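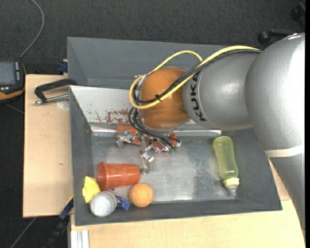
A robot arm has joints, like your shoulder and elbow. Motors turn them. The hand at the end is called a gripper.

At the Senden open day on Friday, the arm works over a bin with a cup, a ball and a baby bottle in it. Round things can roll, so they are harder to grip - a computer must choose where each finger goes. Stay behind the line.

Comments
Dexter: Can it lift 30 balls?
Maricel Soriano: One at a time, Dexter.

Contact | © Senden | Back to top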